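Woltside Reading Rooms: progress report, June

Money spent so far has gone on the adult literacy evenings at Pullura and Surusura. We now run 4 groups, up from 2 at the start of the grant. Enrollment stands at 49. The $2000 book budget is used up, mostly on large-print readers.

Attendance dipped during planting and has come back.
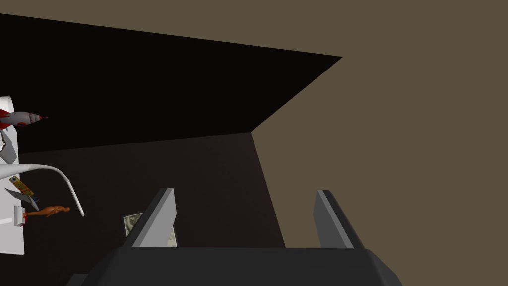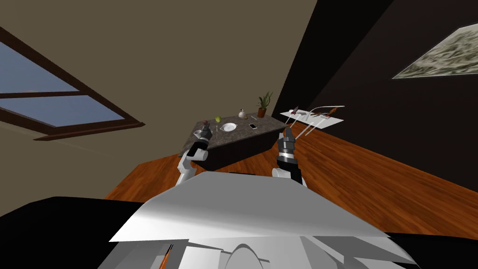
Inese Priedītis feels the evening sessions end too early for people on the late shift and would like Pullura to stay open until 9. We will try it next month. Tutor travel claims are still outstanding.

Ieva Tamošiūnaitė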